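Demos in der Simulation sammeln: so fangt ihr an

Bevor ihr loslegt: Statier öffnen, Greifer in Grundstellung fahren, Aufnahmeordner prüfen. Dann würfelt ihr die Szene neu. Das macht wirklich Spaß, denn jedes Mal liegt etwas anderes auf dem Tisch, und schräg liegt es fast immer!

Eine Episode ist ein Griff von Anfang bis Ende. Fahrt zügig an, aber ohne Ruckeln, und schließt die Finger erst, wenn ihr sicher über dem Objekt steht. Daneben gegriffen? Neu ansetzen und weiter aufnehmen, solche Korrekturen sind Gold wert (Lanying Su hat 264 Episoden davon gesammelt, und das Modell greift seitdem viel ruhiger).

Nehmt pro Aufgabe 200 Episoden auf und wechselt nach jeder sechsten den Blickwinkel. Und bitte mit Ablenkern: eine Figur, ein Buch, eine CD, gern dicht nebeneinander.
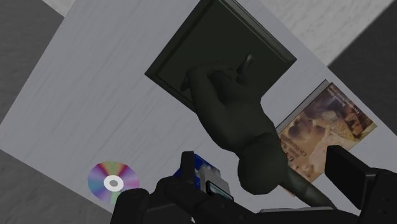
Zum Schluss vergebt ihr das Label, immer als kurzen Satz mit Verb, und ladet den Ordner nach Mudgway hoch. Episoden unter zwei Sekunden sortiert das Skript von Guoqing Yu selbst aus. Bricht der Upload ab, einfach noch einmal starten, doppelte Dateien werden übersprungen.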